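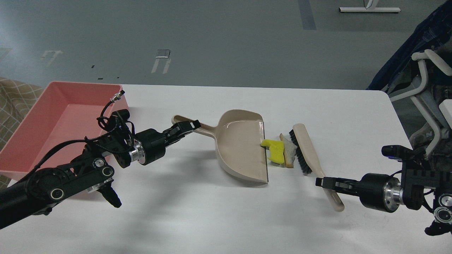
Is the alcohol outpatient program running to the schedule in the grant agreement?

Most of it is. Bakcombe is operating in full, and Staltcombe is open but has started its evening sessions two weeks later than planned. The family stream remains in draft and will need a revised date, set out under Variations.

Progress report to the Brurent Fund
Alcohol Outpatient and Return-to-Sport Program, Bakcombe and Staltcombe
Prepared by Štěpánka Holub, program manager
July 6, 2024

Scope of this report

The report covers the second funding period. It deals with intake, attendance, staffing, clinical supervision and data handling at both sites. Spending is reported separately in the acquittal and is mentioned here only where it affects delivery.

The program takes retired and current players from semi-professional and community clubs who want to stop or cut down their drinking. Referral is by a GP, a club welfare officer or the person themselves. Residential detox is outside the scope. People who need it are referred to the hospital service and can enter the program on discharge.

Intake

The agreement sets a ceiling of 40 places across the two sites. All 40 places are allocated. Bakcombe holds the larger share, as expected, because it opened first and has a working relationship with the district clubs. Self-referral is now the most common route at Bakcombe. At Staltcombe nearly all referrals still come through GPs.

Intake assessment follows the same form at each site. The form was shortened during the period after clinicians reported that people were being asked for their drinking history twice, once by phone and again in the room. The phone script now covers contact details, immediate safety and current medication. Everything else is left to the first appointment.

A waiting list is in place. People on it receive a fortnightly call and are given the number of the after-hours line. Anyone reporting withdrawal symptoms on a call is directed to emergency care and followed up the next working day.
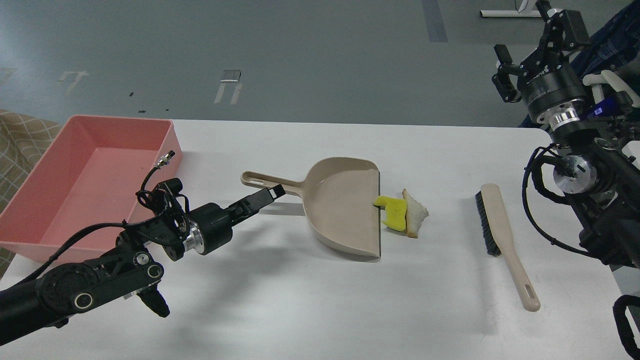

Attendance and retention

Attendance at individual appointments is steady at both sites. Attendance at group is less even. The Bakcombe group lost people on training nights, and the session was moved to an earlier slot after members were asked what would suit them. Numbers recovered once the change had settled in.

Missed appointments are followed up by text on the day and by phone if there is no reply. We don't discharge for non-attendance until four consecutive contacts have failed. A relapse is treated as a reason to bring the next appointment forward, and has no effect on a person's place.

Two matters have come up often enough in group to be recorded. The first is the clubroom. Several members said that leaving the bar early was harder than declining a drink, and that post-match functions were the part of the week they planned around. The second is public comment. Members who had been dropped or asked to step down over drinking said that being talked about locally had delayed them in asking for help. Both topics have been added to the group outline.

Staffing

The Bakcombe nurse position is filled. The Staltcombe counsellor position was readvertised after the first round produced no suitable applicant, and this is the cause of the late start to evening sessions. The successful applicant has completed induction and now carries a full caseload.

Clinical supervision is provided by Jireš Clinical Services under the existing contract. Sessions have been held monthly as required. The contractor has asked that Staltcombe staff attend in person and not by video. We've agreed to this for alternate months, with travel time to be absorbed by the rosters.

Peer worker hours are below plan. Both peer workers are in recovery themselves and one took a period of leave. The hours were not backfilled, as the role depends on people knowing who they'll be talking to. The underspend is shown in the acquittal.

Data and outcome measures

Consumption and wellbeing scores are collected at intake, midpoint and exit. Midpoint data for Bakcombe is close to complete. Staltcombe has too few midpoint records to report, and combining the sites would in effect present Bakcombe's results twice, so no outcome figures are offered in this report.

Clubs have asked on several occasions whether a named player is attending. The answer given is the same each time — the program does not confirm or deny attendance to any club, including the club that made the referral. The referral letter template has been reworded so that this is stated in its first paragraph. 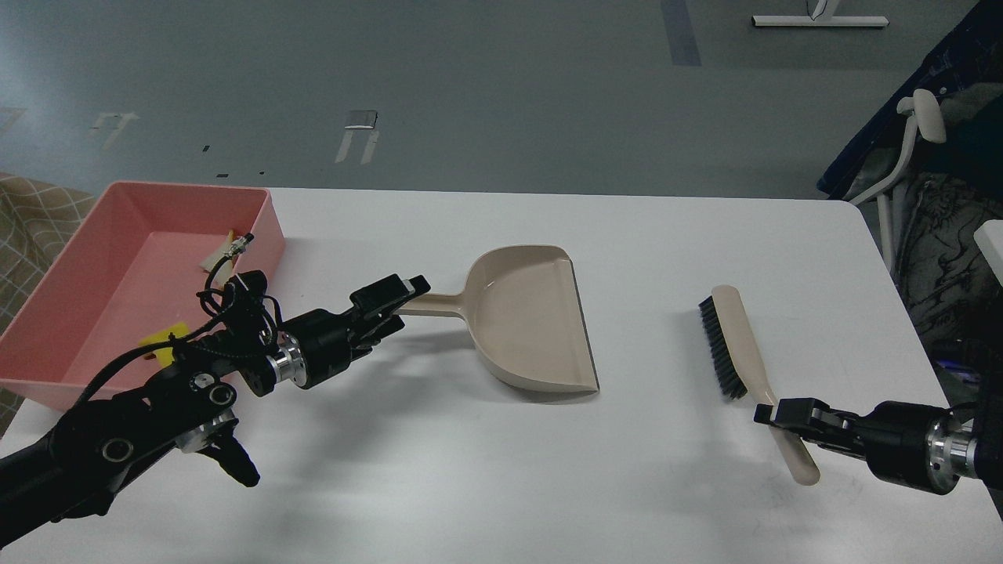 Pink tray, dustpan and hand brush on a white table.

Variations requested

The family stream was due to begin in this period. The session plans are written, but the consent process for partners and parents is not. Legal advice has been received on the storage of notes where two members of a household are seen by the same clinician, and the draft policy is being amended to match. We request that the start be moved to August.

We also request approval to carry the unspent peer worker hours into the next period, to be split evenly between the sites. There is no change to the total budget.

Risks

The main delivery risk is the Staltcombe lease, which allows evening access by arrangement only. A written variation has been sought from the landlord and a reply is outstanding. If evening access is withdrawn, sessions will revert to late afternoon, and members in full-time work will be offered telephone appointments.

The secondary risk is demand during finals, when Bakcombe referrals are expected to rise. Waiting list calls will move from fortnightly to weekly for that period.

Next report

The next report will include midpoint results for both sites, the finalised consent policy and the outcome of the lease request. Queries on this report can be sent to the program manager at the Bakcombe office.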